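手首カメラ比較試験(Prernov)

手首カメラ比較試験(てくびカメラひかくしけん)は、Prernovの開発部門が実施した、ロボットアーム先端に取り付ける小型カメラの評価試験である。把持部の近傍から得られる映像を対象とし、グリッパーおよびアームの選定試験とは独立に行われた。試験計画はYamila Villalbaが作成し、制御側の実装をJae-hoon Sungが担当した。

概要
比較の対象は、Skillton製の固定焦点カメラとDakstead製の可変焦点カメラの2機種である。両機種は同一のアームの手首部に同じ治具で交互に装着され、同じ動作列を再生しながら撮像した。動作列は69種類からなり、対象面への垂直接近、斜め接近、面に平行な走査の三系統に大別される。採取された静止画は機種ごとに1,275枚で、露光の安定を待つ区間の画像を除いた1,000枚が評価に用いられた。

評価項目
評価項目は、近接時の解像、色むら、圧縮による劣化、制御器への伝送遅延とされた。色むらは無彩色の平面を撮像し、画面を格子に分割して各区画の平均色度を求め、中央区画との差で表す。圧縮による劣化は、平坦部に現れるブロック状の境界の強さを指標とした。伝送遅延は、制御器の時刻と画像に付された時刻の差から算出する。

対象面の影響
特徴点の少ない面では、位置推定の手がかりが細い線や段差に限られる。このため試験には、平坦な灰色面に線状の特徴が一本だけ写る条件が含まれた。この条件では、線の両縁を直線で近似し、途中の継ぎ目を検出できるかどうかが判定の対象となる。線の傾きは画像内の回転量を与えるが、線に沿った方向の移動量は継ぎ目なしには定まらない。Ye-ji Yangの報告は、継ぎ目の検出率を線幅の推定誤差と分けて集計するよう求めており、10月の改訂で集計表に反映された。 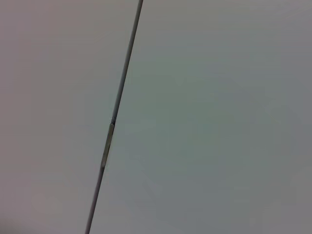 灰色面を斜めに横切る暗色の線。中ほどのやや下に、オリーブ褐色を帯びた短い部分がある。

結果
近接時の解像では可変焦点機が優位であったが、焦点移動中の画像は線の縁が広がり、幅の推定には使用できなかった。固定焦点機は作動距離を外れると解像が低下する一方、伝送遅延の変動が小さい。色むらについては両機種とも周辺部の差が残り、制御器側で補正表を適用することとされた。補正表は照明条件ごとに作成し、カメラの交換時には再取得する。

関連項目
ハンドアイ校正
視覚サーボ
エンドエフェクタ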